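3. The Kit Under Review

3.1 Contents and price

The Pratetti bench kit is sold by Rekville as a complete two-arm station for small labs and teaching rooms. The version we bought in August cost $3850 and came in one crate. It holds two arms with parallel grippers, two mounting plates, a control box, the cables, a fixed camera for the workspace, and one small camera per wrist. The table is not part of the kit. Rekville lists a minimum depth for it, and we found that minimum too tight once a dish rack or a tray had to share the surface with the arms.

Two other kits were considered. The Demirtaş kit has a longer reach but ships with a single arm, and a second one must be ordered separately. The Skendport service rents a station by the month and keeps the recordings on its own servers, which ruled it out for us. Neither was tested, and the remarks below apply to the Pratetti kit only.

3.2 Setup

The plates fix to the front edge of the table and the arms reach away from the operator. Assembly took one person 90 minutes from the printed guide. The guide is clear on the arms and poor on the cables. It gives one drawing for all the cable runs, and the drawing does not match the connectors we received. We wrote to Rekville about this and were sent a corrected sheet, dated 29th November.

Calibration is done from the supplied software. Each arm is moved by hand through a set of poses, and the software then asks for a check against a printed target. We repeated the routine at the start of each working day, although the guide calls for it only after the arms have been moved.

3.3 Workspace and camera views

We tested the kit on household objects of the sort used in most tabletop work: blocks, bowls, scissors, markers in a divided tray, a drinking glass. Objects were kept toward the back and the sides of the table between trials so that the middle stayed free for the task. Figure 2 gives one view from each kind of camera.

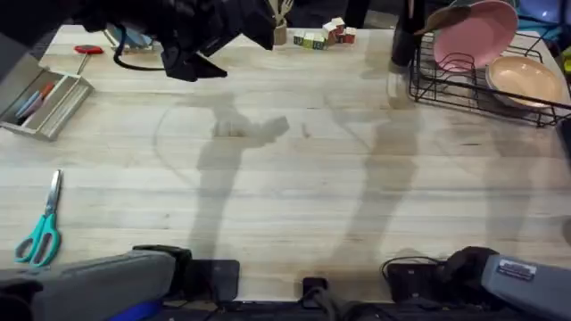
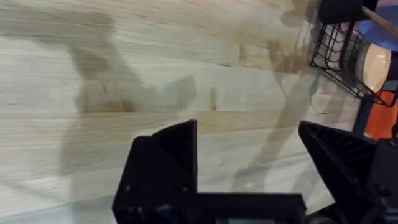 Figure 2. The Pratetti kit at work. First view: fixed camera, with objects along the back and left side of the table. Second view: wrist camera, with both gripper fingers at the bottom and the work light at upper right.

The fixed view covers most of what an operator needs. Its weak point is the far edge, where taller items such as the cup are partly lost. Clear objects are also a problem. The outline of the glass is faint against pale wood, and our operators tended to slow down near it even when they knew where it stood.

The wrist view is narrower and more useful for the last part of a reach. Both fingers stay in sight, so the operator can judge the gap between them directly. The ribbed inner face of the finger can be made out too — a small thing, but it helps when lining up on a thin handle. The cost is that the gripper body takes up the whole bottom strip of the picture, and an object that passes under it is gone until the arm backs away.

Lighting needs more care than the guide suggests. With a strong lamp to one side, the arms throw soft gray shadows well into the middle of the table, and these show up in both kinds of view. The lamp itself can also enter the wrist view, as it does in Figure 2. We left the lamp where it was for the full test so that all trials would share the same conditions. A buyer who plans to train a policy on the recordings should settle the lighting first and vary it on purpose later.

3.4 Trials

We ran 400 pick-and-place trials by teleoperation. A trial was counted as failed if the object was dropped, missed, or set down outside the marked target. Under this rule 17 trials failed. Most of the failures involved the scissors, which lie flat and give the fingers little to close on. The blocks gave no trouble in any position we tried.

The software stopped twice with a lost connection to one wrist camera. In both cases the cable had worked out of its socket at the gripper end, and a strip of tape held it for the rest of the test. The arms held their position during the stops and did not drop what they were carrying.

3.5 Support and spare parts

Rekville answered our messages within two working days. Fingers are sold in pairs and can be changed with the screwdriver in the kit. Motors are not sold as spares — the whole arm has to go back — and the warranty does not cover shipping. For a lab with only one station, that means work stops until the arm returns.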